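Study Rooms and Meeting Spaces: Frequently Asked Questions
Gorano Public Library

Who may reserve a room?

Any resident of Gorano or Esley who holds a current library card may reserve a study room. Cardholders must be at least 13 years of age. Younger children may use the rooms when accompanied by an adult, who must remain in the room for the full reservation.

Nonprofit groups, clubs and tutors may also reserve space. Groups are asked to name one contact person, and that person's card is used for the booking.

How do I make a reservation?

Reservations can be made through the library website, by telephone, or in person at the service desk on the first floor. Requests for the Tang Room must be made in writing using the Meeting Space Request form. The form is available at the desk and should be returned at least 5 business days before the date requested.

Same-day reservations for the smaller rooms are accepted if space is available.

How long may I use a room?

Study rooms are reserved in two-hour blocks. A block may be extended once if no other reservation follows. Each cardholder may hold no more than 5 reservations per month.

A room is held for fifteen minutes past the start time. After that it may be given to another patron.

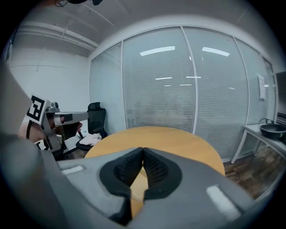 Patrons who arrive late and find that their room has been reassigned may ask the desk to place them in the next open space. The missed reservation still counts toward the monthly limit unless it was canceled before the start time.

Is there a fee?

Study rooms are free of charge. The Tang Room is free to nonprofit groups during regular hours. Businesses and private parties pay an hourly rate, listed on the request form. Payment is due when the request is approved.

May I bring food or drinks?

Covered drinks are permitted in all rooms. Light snacks are permitted in the Tang Room only. Hot meals and alcohol are not allowed anywhere in the building.

May I move the furniture?

Chairs may be moved within a room and should be returned to their places before you leave. Tables should stay where they are. If your group needs a different layout, please note this on the request form - staff will set up the room before you arrive.

What about noise?

The rooms are not soundproof. Conversation at a normal level is welcome, but music and amplified sound are not permitted outside the Tang Room. Staff may end a reservation after one warning.

Are the rooms open on weekends?

All rooms are open on Saturday until 4:30 p.m. The building is closed on Sundays. Hours are shortened in December, and the revised schedule is posted at the Rakach Street entrance.

What happens if something is damaged?

Please report damage to the desk right away, even if you did not cause it. The contact person is responsible for the cost of repairs or extra cleaning resulting from a reservation.

Whom do I contact with other questions?

Questions about room use may be directed to Gisela Wendt, Public Services Manager, through the service desk. Written appeals of a denied request should be sent to the same office.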